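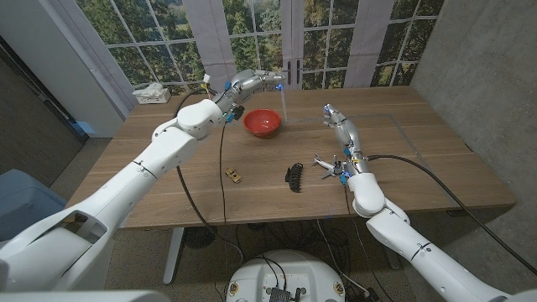 4. Recording a set

1. Put the bowl, the toy car and the hair clip on the table, within reach of both hands.
2. Check that no cable crosses the path of either arm. Cables always win.
3. Record 9 takes, then move the objects. The model will happily memorize your tabletop.

Note: Keep the fumbles. Label them "fumble," however it felt.

Caution: Hands off the table until the arms are parked.

11 shares | 2 comments

Gualtiero Farina: Step 2, learned in February.

lavley22: Does a dropped car count as a fumble?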